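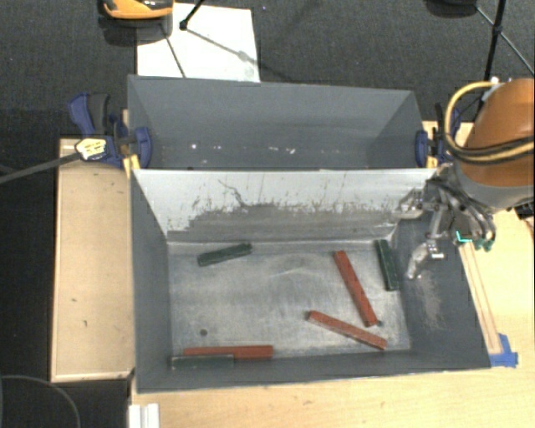 Sorting at Home: Does the Seven-Bin Method Hold Up?

Every January brings a new system for getting the house in order, and this year's comes from Ukix, whose booklet has been passed around Gondale since the holidays. The idea is that everything you own belongs in one of seven bins, and that a household which sticks to them will save 93 hours a year.

We would like to know where the 93 came from. The booklet says it surveyed 2169 homes but doesn't say who held the stopwatch, or what those homes looked like before. People who fill out a survey about tidying are probably people who like to tidy.

The bins are also sold by Ukix, and that should give anyone pause. A shoebox holds batteries just as well.

Two readers in Girdale tried the method for a month and wrote to us. One liked it. The other said the "undecided" bin filled up first and stayed full - which sounds like most of our closets already.

The part about putting things away near where you use them is sensible, and your grandmother could have told you that for free. If you still want to see the booklet, the Koutsoukos Library has a copy at the front desk. Borrow it before you buy anything.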